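25 June 2020

Up far too early, and for once I didn't mind! Today was the day for the pink-rimmed box, which I've been stepping over since Umby. It came with me from there to Norkach and it has never had a proper home, so I put it on the bed on top of the blue-purple sheet, made a pot of tea and told myself I could have the whole morning.

I do love a sort-out. Viera Hrnčiar says I only enjoy it for the rediscovering and never for the putting away, and she has a point. I'd forgotten that the two plush toys were in there - the little green creature with the round head and the beige one with the teddy face - and I was so pleased to see them again. There's a black fluffy thing squashed into the back corner as well. I left it for later. Lots of bits still in their white plastic wrapping too, which felt a bit like a birthday.

And then the sachets. Pale pink, small, rounded corners, and such pretty print on them, with Chinese characters and a red band down the front saying ANTHEMIS NOBILIS. I knew that one from Grandma's garden book: chamomile! It says natural herb on it too. I may have read every word aloud to an empty kitchen afterwards.
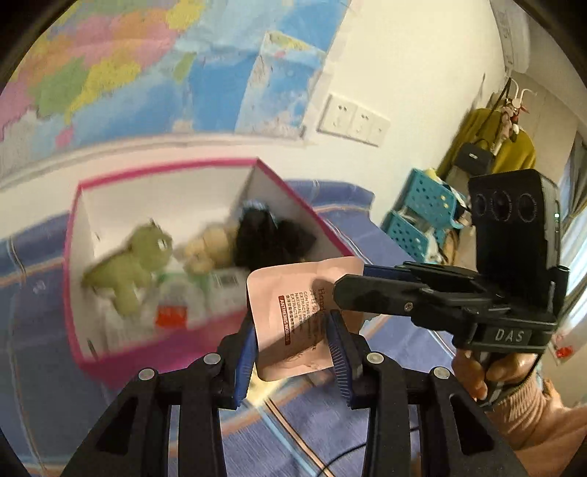
Afternoon

Bastian Hinrichs rang just after lunch and we talked for ages about the flat in Oravec. He has been up there measuring (the bedroom wall is 292 cm, so the long shelf from Grusa will fit after all, hooray) and he wants to know how many boxes I'm bringing. I told him 11. He went very quiet. I said 8 if I'm strict with myself, and he said he'd believe it when he saw them at the bottom of the stairs.

Back to it once he'd gone. There was a soft pink piece, all crumpled, with small dark curly lettering along one side, and I got completely stuck on it. Pink paper, pink cloth, pink anything - I can't throw it out. I've decided it can be smoothed flat and kept between the pages of the big atlas until the move, and then I'll find somewhere to pin it up in the new room. Maybe over the desk, where the light comes in.

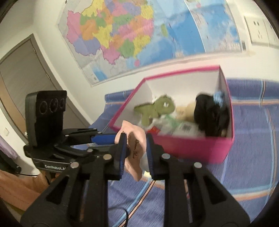
Evening

Legs like jelly, very happy. Beans on toast for supper and a walk down to the post box and back, with the swifts screaming over the roofs.

I've started a list for Oravec at the back of this book. So far it has hooks, lamp, a decent bin, and a basket for the plush toys, who are coming with me and that's final. Viera wants to come over and help with the books next, all nearly 300 of them, and I've said yes please before she can change her mind. She is going to try to make me give half of them away. I'm going to let her try!

Must remember to ring Grusa about delivery, and find out whether they'll carry the shelf up or only leave it in the hall.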